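Subject: Re: [sudville-kitchens] Fruit on tables during Wednesday sessions

The Chisholm Room wrote:
> Our order from Werico for June came to 82 pieces of fruit, and a good
> part of it was still in the carton at the end of the week. Could the
> Sudville office please advise whether we should reduce the order, or
> set the fruit out differently?

Dear members,

Thank you to Chisholm for raising this. The office does not propose to reduce the order at present. Sites are asked to set fruit out on plates on the tables from 2 pm, and to leave the carton in the pantry.
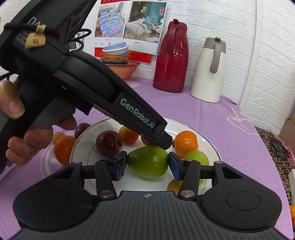 A mixed plate is preferred to a single variety. Oranges and apples keep well at room temperature and may be left out until closing - softer fruit should be returned to the refrigerator. Any piece that is split or leaking goes in the green organics bin.

Brurnport has followed this arrangement since autumn and reports very little waste. Its plates are washed by hand, as the dishwasher there dulls the glaze.

Changes to standing orders must reach the office by noon on Wednesday. The delivery charge remains $845 for the term.

Regards,
Catering Office
Sudville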